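**Moderators: please keep the "upgrade or replace" posts in this thread. Monday's cleanup deleted 4 duplicates.**

## Is an old office desktop still worth the money?

**trestovano_tom**

My local surplus store wants 218 dollars for a used office tower. My brother-in-law says that's robbery and I should buy a new mini PC like a normal adult. I do spreadsheets, email, and one city-building game that I play badly. What would you do?

**kettle_black**

Surplus prices have gone silly. A few years back they practically paid you to haul those things off. That said, a tower gives you memory slots and a drive bay, and a mini PC gives you a charming little box you can never open again. I'd offer 150 and look sad.

**romana.p**

Look past the sticker. The case will outlive us all. What matters is the processor generation, because that decides which operating system you get to complain about. Ask them to take the side panel off, and bring a flashlight. 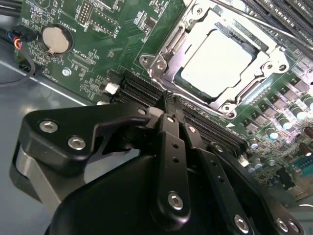

*Processor in its socket, memory slots alongside.*

If the seller won't let you look inside, walk. I've seen listings that promised two sticks of memory and delivered one stick and a lot of confidence.

**Fomisow_Fan**

Strong disagree with romana. The average buyer can't tell anything from a peek under the lid. Get the model number, look up the power draw, and do the math on your electric bill. My old tower sat on all day and cost me more than my coffee habit, and I have a serious coffee habit.

**romana.p**

You could turn it off at night.

**Fomisow_Fan**

And wait for it to boot? In this economy?

**kettle_black**

The thing to watch with big-name office towers is the odd parts. Some use their own power supply connector, so if it dies you're shopping for one exact unit. Graphics cards are the other headache – measure the length before you fall in love with one.
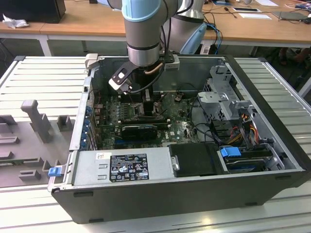

### Update from the original poster

**trestovano_tom**

Went back with a flashlight and a sad face. He came down a little and threw in a keyboard with 7 sticky keys. My brother-in-law has since spent 769 dollars on a laptop and won't discuss it.

**Fomisow_Fan**

Post your electric bill in September.

**romana.p**

Clean the keyboard first.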